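Galeria: objetos do dia a dia para separar

2023-09-19, por Domnica Tănase

A coleção Dusalley reúne objetos domésticos comuns, escolhidos por terem formas e superfícies diferentes entre si. Ao todo são 48 peças, guardadas em 8 grupos. Nesta página fica um dos conjuntos pequenos, com a escova, dois bonecos e duas peças de mesa.

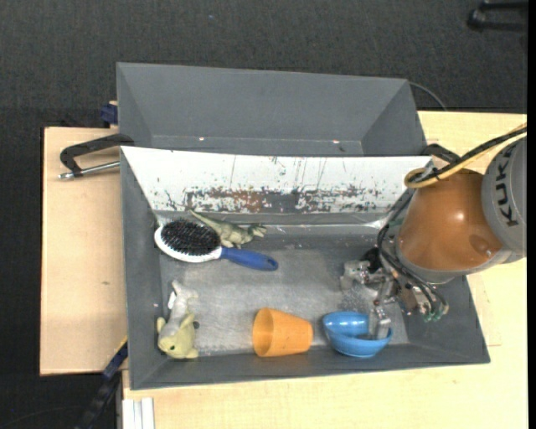
Conjunto de cinco peças na caixa cinzenta: escova, dinossauro, boneco de pelúcia, copo laranja e tigela azul.

Notas sobre as peças

Escova: modelo oval, de cerdas pretas e cabo azul-escuro com furo para pendurar. Limpa-se com um pente fino antes de voltar ao armário.

Dinossauro: verde-azeitona e cinzento, de cauda comprida. Está na lista da Dusalley desde fevereiro.

Pelúcia: corpo claro, cabeça verde-amarelada e orelhas redondas. Tem uma pequena etiqueta branca, que não deve ser cortada. Lavar a 30 graus, dentro de um saco de rede.

Copo: laranja liso, mais largo na boca do que no fundo. Serve de par à tigela nas listas de louça.

Tigela: azul. Vai para a prateleira de baixo, com as outras peças de mesa.

Os conjuntos seguintes, Orska e Ukis, têm página própria. Pedidos de empréstimo são feitos no balcão da Cozma, por um prazo máximo de 90 dias.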